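Progress report no. 4
Tabletop Cloth Handling Work Package
Submitted to: Nkosi Fund, program office
Reporting organization: Cutia
Date: Tuesday, July 24, 2018

1. Status

The work package is on schedule. The round-table station has been in daily use for the whole of the reporting period. The second station, planned for the Jirnano building, is not yet open. The floor there was resealed late and the power drop has to be inspected before furniture goes in. We expect to have it running in August. No change to the end date is requested.

2. Work completed

The period total is 794 accepted cloth trials against a contract target of 3000. A trial is accepted when the operator begins from the written start position, finishes without letting the cloth leave the table, and the log entry is complete. A further 40 trials were rejected. Most of these were logging faults, in particular missing start entries during the first week. The log sheet was revised and the fault has not come back.

Task instructions were also rewritten. The earlier version told the operator to "tidy the cloth," which different operators read in different ways. The current version names the surface the cloth is to be placed on and defines when the cloth counts as down.

3. Station and materials
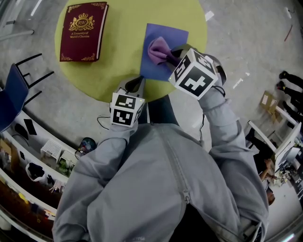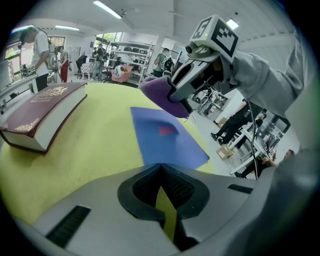
Table layout was the main technical question this period. The first layouts used a bare top, and operators placed the cloth wherever was convenient, so finish positions could not be compared between sessions. The present layout gives them a fixed reference: a flat blue rectangle near the middle of the round yellow-green top, with the cloth worked over it and a thick maroon book kept closed off to one side. The book serves as an obstacle of known size. It is heavy enough to stay put if a sleeve or a cloth corner brushes it, and its position is written on the log sheet at the start of each session. Color contrast between the blue sheet and the table is good under the present ceiling lights. Contrast between the cloth and the sheet is weaker, and the reviewers who mark finish positions have asked for a lighter cloth to be tried.

Wear on the blue surface has to be watched. It does not stay perfectly flat over a long session, and a raised area changes how the cloth slides. Operators now smooth it by hand between blocks. Spare sheets have been bought from the consumables line.

Cloth stock is adequate. Cloths are washed weekly without softener and air dried. Two were withdrawn for pulled threads along the hem.

4. Operator matters

All operators work seated. Session length was shortened after reports of tired shoulders from holding both arms forward over the table. A rest break is now taken after every block. The chair has been replaced with one of adjustable height. Loose cuffs remain a minor concern, and the station notice asks operators to push them back if they reach the cloth.

5. Data review

Review is done by Drarkulance under the existing subcontract. Their turnaround has improved but is still slower than the rate at which trials are produced. The backlog stood at nine working days when this report was written. Drarkulance has assigned a second reviewer from next month at no added cost.

6. Budget

Spending is below plan because the furniture for the Jirnano station has been ordered but not invoiced. No transfer between budget lines is requested.

7. Next period

Open the Jirnano station with the same table layout. Test the lighter cloth. Add a folded start position alongside the crumpled one. Clear the review backlog before any new task is introduced.

The program office is asked to confirm in writing that the folded start position falls within the present scope.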